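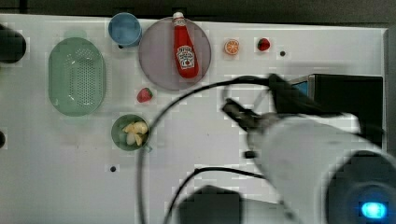

¿Qué problema aborda este proyecto? El agarre y la recolocación de utensilios de cocina y alimentos de juguete con un brazo robótico de sobremesa, a partir de una orden escrita breve y sin que el operador indique coordenadas.

Tiempo de lectura: 5 min

Memoria del proyecto Tanoli
Asignatura de Robótica Aplicada
Autora de la memoria: Imani Mercado

1. Objeto

La memoria recoge el trabajo realizado por el grupo Tanoli durante el segundo cuatrimestre. El encargo de la asignatura consistía en diseñar, programar y evaluar una tarea de manipulación sobre mesa con objetos de geometría variada. Quedan fuera del alcance la planificación con obstáculos móviles y el trabajo con líquidos.

2. Montaje

El brazo trabaja sobre un tablero blanco, con la pinza orientada hacia el centro de la mesa. El conjunto de objetos incluye un escurridor ovalado verde claro, una taza azul claro, un plato redondo translúcido, un cuenco pequeño verde oscuro, un bote de kétchup rojo con tapón blanco, fresas y una rodaja de naranja. La disposición se modifica antes de cada serie.

El cableado de la pinza se deja con holgura suficiente para no limitar el giro de la muñeca. En las primeras sesiones el cable se tensaba en las posiciones más alejadas de la base y desplazaba la herramienta unos milímetros respecto a la consigna. Se alargó el bucle y se limitó por software el giro de la última articulación.

3. Programa

El código se divide en dos módulos. Plumum recibe la orden, la compara con una lista cerrada de verbos y objetos y devuelve un par origen-destino. Clirnine calcula la trayectoria y gobierna la apertura de la pinza. Ambos se comunican por mensajes con marca temporal; si un mensaje supera los 100 ms de antigüedad, se descarta y el brazo mantiene la última posición válida.

La aproximación se hace siempre en vertical desde una altura de 90 mm. Se ensayó una aproximación oblicua para el bote de kétchup, pero complicaba la detección de contacto con el plato y se abandonó en marzo. La altura de seguridad es única para todos los objetos, lo que alarga el ciclo en las piezas bajas.

4. Procedimiento de ensayo

Cada serie sigue los mismos pasos:

- Colocación manual de los objetos según la hoja de disposición.
- Retorno del brazo a la posición de reposo.
- Envío de la orden e inicio del registro.
- Anotación del resultado: correcto, agarre fallido, caída en tránsito o destino erróneo.

El registro de fuerza se muestrea con un periodo de 10 ms. En simulación se ejecutaron 1000 ciclos antes de pasar al equipo real, con el fin de descartar trayectorias que invadieran la zona del operador. La simulación no reproduce la deformación de las piezas blandas, por lo que sus resultados no se comparan con los del tablero.

5. Resultados

Los agarres más estables se obtuvieron con la taza y con el bote sujeto por la zona central. El plato fue el objeto más problemático: su borde ofrece poca superficie a los dedos y la transparencia del material dificulta la estimación del contorno. Con las fresas, el fallo dominante fue el exceso de cierre, que expulsaba la pieza hacia un lado. Se corrigió de forma parcial reduciendo la velocidad final de los dedos.

El escurridor admite agarre por el borde, aunque la orientación influye mucho. Con el eje largo girado respecto a lo previsto, Clirnine calculaba el punto de contacto en el interior de la pieza. El error estaba en el signo del ángulo y no en la detección.

6. Incidencias

La hoja de disposición, generada con la plantilla Stiketti, cambió de formato a mitad del trabajo. Las series anteriores al cambio se transcribieron a mano y dos de ellas se anularon por datos incompletos. También se perdió un registro de fuerza por falta de espacio en disco.

7. Trabajo pendiente

Falta asignar una altura de seguridad por objeto y repetir las series del plato con iluminación lateral. La lista de verbos de Plumum no contempla órdenes encadenadas; la rama de desarrollo ya acepta dos acciones seguidas, todavía sin ensayar sobre el tablero.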